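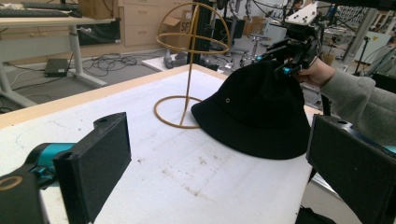 Koltham, Jul 2, 2018

Nerex Soft Goods: recording rules

Applies to all hat and stand recordings in the set. The set holds 2302 episodes, split into folders of 100. Maintained by Jonmont.

Task
One hat, one wire stand, one foam-covered tabletop. An episode starts with the fingers open and ends with the fingers open and clear of the hat.

Operator rules
Grip soft hats by the crown. A brim grip is allowed only if the crown can't be reached, and is tagged brim_grip.
Keep the free hand out of view of the hand-held gripper's camera.
Do not straighten the hat by hand between start and end. If it falls to the floor, stop and mark the episode void.
Stains on the foam are acceptable. Replace the sheet if it is torn.
Cables may cross the floor beyond the table but not the operator's standing area.

Checks
Finger pads are wiped every 50 episodes. Camera calibration is repeated after any change to the mounting plate. A reviewer watches 5 episodes per folder at full speed; one unmarked void returns the whole folder.

Known issues
Dark hats against dark pads give poor edges in the depth estimates. Folders recorded in March use the older Kjærgaard tag list and have no brim_grip tag. Do not merge them without running the tag converter first.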